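Home | Forums | Kits and Services | New posts | Log in

Titidley shelf-tidying recordings – worth the price?

Milan Kramer, November 1, 2024
We bought 1,000 clips of hand work from Titidley to train our stockroom arm. The hands stay in view and the items are ordinary shop goods, so I am content for now.
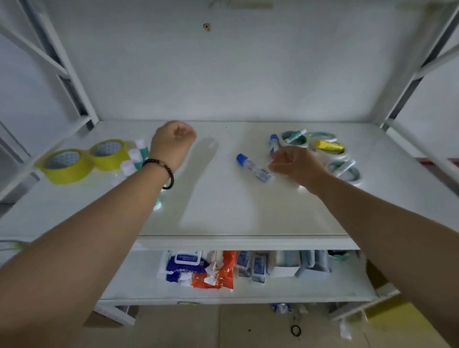

Tape and glue sticks on the upper shelf.

badus_user
Does the arm learn from this? We tried 2 such packs in July and it still pushed small bottles over.

Milan Kramer
With tape rolls, yes. With standing bottles it is weaker – I would not promise you more. The clips with glue are the ones I use most.

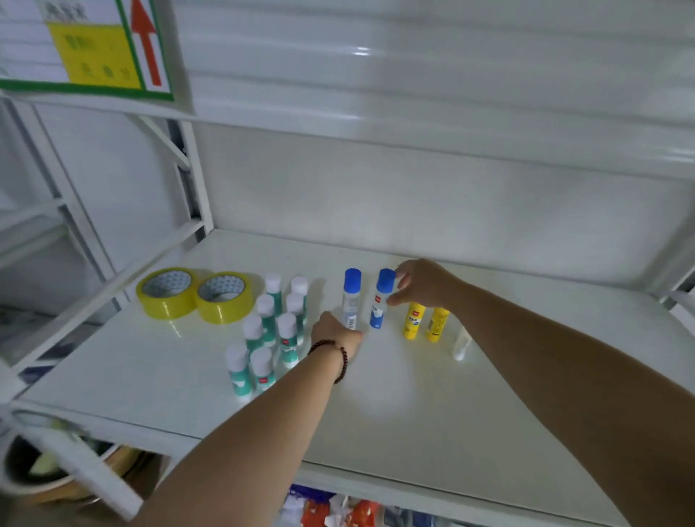
Jeanine Verschueren
I do not agree that the price is fair. Emorow gave us 1,077 clips for less, and their support answered all three of our letters.

Milan Kramer
Did they also record glue and tape? If so, please send me the offer.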